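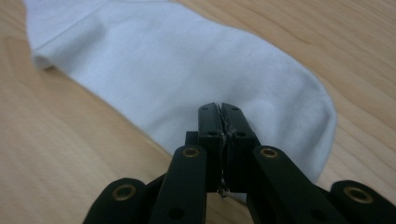

Sock Day, Again

2026-07-30
Posted by the Meron Street Laundry Diaries

Print this post | E-mail this to a friend

I have given in and switched everybody in this house to plain white socks. All of them! Same brand, same ribbed cuff, same boring cotton. I bought a big bag of the Skellero ones back in February, and I have been smug about it ever since (my family would like me to stop bringing it up at dinner).

If you've been reading a while you know how it was before. Stripes, tacos, the fuzzy ones with the grips on the bottom, and a whole basket of singles I kept on top of the dryer in case their partners came home. They did not come home. I finally bagged them up for dust rags, except for 3 I was too sentimental about, and those live in my nightstand.

So now the folding. I used to ball them, the way my mother did, with one cuff flipped over the pair. It's quick and it keeps them together, but oh boy does it wreck the elastic. By the end of last year half my ankle socks were sliding down into my shoes on the walk to the mailbox. These days I lay each sock out flat on the dining table (pale wood, so white lint doesn't show, which I count as a feature), smooth it from the toe up, and pull the heel so it isn't bunched underneath. 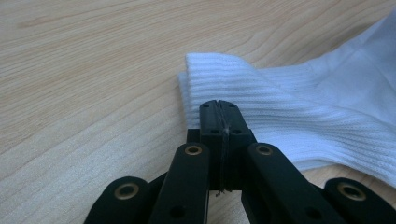

The cuff is the part I fuss over. Ribbing likes to curl under on itself, and if you fold it that way you get a lump that never sits right in the drawer. I run a thumb along it first. Then one sock goes on top of the other, toes matching, and I fold in thirds starting at the toe. You end up with a little packet that stands up by itself, more or less. Mine lean.

They go in a Flotuvell drawer divider, the stretchy kind, and I can fit two rows if I don't get greedy. I got greedy once and the whole thing popped up like a jack-in-the-box when I opened the drawer at 6 in the morning, so, lesson learned.

A few of you asked in the comments on the towel post about keeping whites white. I don't do anything fancy! Warm water, no darks, and I don't crowd the machine. A couple of pairs have gone a tiny bit gray on the soles anyway, and I've made my peace with it. They're socks.

Next up is the pillowcase situation, which is dire. I have more pillowcases than pillows by a lot and none of them seem to match the sheets we own. Send help, or at least send me your folding tricks for the fitted ones.

Print this post | E-mail this to a friend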